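Setting Up and Looking After the Two-Handed Coffee Cell

Posted July 19, 2023 by the Żak workshop, Prarkordale

We get a steady trickle of questions about how we keep our little coffee cell running from one week to the next, so I finally sat down and wrote out the whole routine. It's the same routine we use on ordinary mornings, and it's also what we go back to after somebody has bumped the table (which happens more than I'd like to admit!). If your cell has two arms, two jointed hands and one drinks machine on a small table, most of this should carry over pretty directly.

Before You Start

Set aside 15 minutes if everything was fine yesterday, and a good part of the morning if it wasn't. You'll want a soft cloth, a small screwdriver that fits the finger screws, a steel ruler, and the cup you plan to use for service. Please use the real cup and not a lighter stand-in. Put the arms in hold before you reach over the table, and keep the stop button where you can hit it without looking. 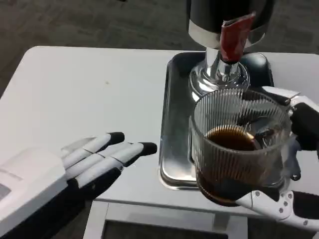
Grip pressure is where I always begin, and it's worth being patient with it. In Raludov, the software we run everything from, open the hand page and bring the closing force down to its lowest setting, then creep up one notch at a time until the cup stays put when you give it a gentle tug. Glass with ridges down the sides, like the mug in the right hand, gives the fingers something to settle against, but it can also hide a bad grip, so turn the cup a little and try again. Only after that do we put coffee in it, and we stop well short of the top -- halfway is plenty for a test. Leave the other hand open and well clear of the tray while you do this, so you're only thinking about one hand at a time.

Step 1. Square up the table and tray

Push the table back to its floor marks and check that it doesn't rock. Then set the drip tray, then the machine on the tray, in that order. Measure from the front edge of the table to the lip of the tray at both corners. We allow 3 mm of difference and no more. If you're outside that, nudge the tray and measure again before you touch anything in the software. I have lost whole afternoons to fixing poses when all I needed to do was slide a tray.

Step 2. Teach the cup position

Jog the left arm in slowly from the side until the mouth of the cup is under the nozzle, with the slotted grate below it. Come in low and rise the last little bit. Look at it from the front, then walk around and look from the side too, and save the pose only when you're happy with both.
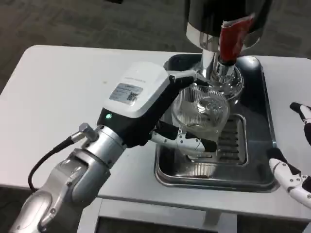 Photo: Żak workshop, Prarkordale

While the arm is parked there, check the light on the hand's housing. Ours should be green and steady. Next follow the cable with your eyes from the wrist back down the arm. You want a loose loop with enough slack for the wrist to turn all the way, and not so much that it can sweep across the table and catch on something.

Step 3. Run the poses one by one

Our program has 13 saved poses, and we step through every one of them at slow speed with an empty cup. Keep a finger on the stop button the whole time. The ones to watch are the poses where both hands are close to the machine together, and above all the moment when one hand is coming up near the handle.

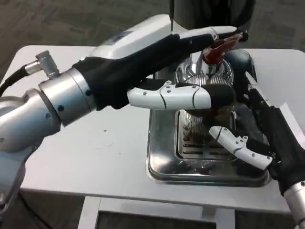 If a fingertip drags or leans harder than you meant it to, back the arm off and re-teach that single pose. Don't try to fix it by shifting the whole program over, tempting as that is, or you'll be chasing the other twelve until lunch. Once all of them look right, run the set again at normal speed, still with nothing in the cup.

Step 4. Check the fingers and covers

Go over the finger screws with your screwdriver and snug up any that have worked loose. Snug is enough, as the white plates are only plastic. Wipe the fingertips and look at the pads for shiny spots. If your hands wear fabric covers, as ours sometimes do, pull the fabric smooth around the base of each finger so that it can't bunch up in a joint. We order pads from Clomard and change the full set every 1000 cups, or sooner if the grip test starts needing an extra notch. 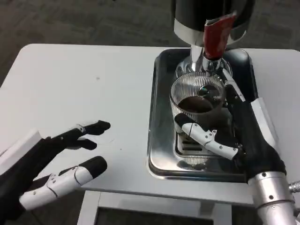
Step 5. Clean up and close out

Send both arms home and put them in hold. Lift out the grate, rinse it, and wipe the tray right up into the corners. Go over the tabletop too, especially any little specks near where the open hand passes. Dry everything before the tray goes back, and repeat the ruler check from Step 1.

Last of all, save a copy of the poses in Raludov under a new name. We started doing this in November after a bad save wiped out a good set, and I've used those copies a lot since.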